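Kastent Season Two: Reader Questions

We keep getting the same mail about the celebrity house-share show, so the answers are going in one place. Last updated 21st August.

Is Jussara Portela coming back?
She says so. The network doesn't. Her only statement was a podcast remark that she'd "love to," and three fan accounts turned that into a signed contract by dinner. Until a cast list comes out, put her down as a maybe.

Did Édgar Lozano really walk off the set?
He left the house in episode 13 and was back at breakfast in episode 14, wearing the same shirt. The trailer made it look like a week. We have asked the producers how long he was gone and got a press kit in reply.

Are Lozano and Aoife Mulligan dating?
We doubt it. The evidence is two dinners in Brindthorpe, both with photographers waiting outside, both in the month her single came out. 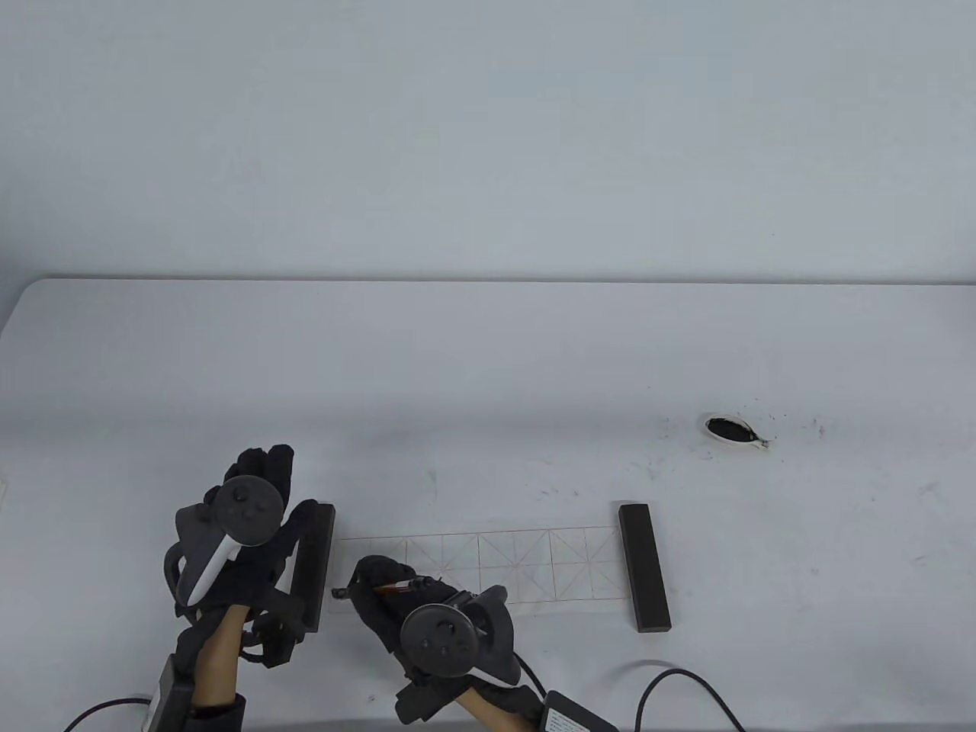
Mulligan's people call them "close friends," a phrase they also used for her last co-star, and he had to look up her birthday on air.

Is the show scripted?
Poul Vigfúsdóttir, who hosts, told a radio station in March that "nothing is written down." That leaves a lot of room. Housemates have mentioned call times, retakes and a "story meeting" on Ustero, the companion talk show. Make of that what you will.

How many people applied for the new season?
The press release says 130. An earlier one said 27. Neither explains who counted or what counts as applying.

Was Eusebio Bedoya paid to wear the Henao jacket?
Probably. He wore it in every episode we watched, including the one at the pool. No sponsorship was listed in the credits, but they go by very fast.

When does it start?
"Soon," according to the official account, which has said so since spring.

Can you pass a letter on to the cast?
No. Try their agents, and don't expect a handwritten answer.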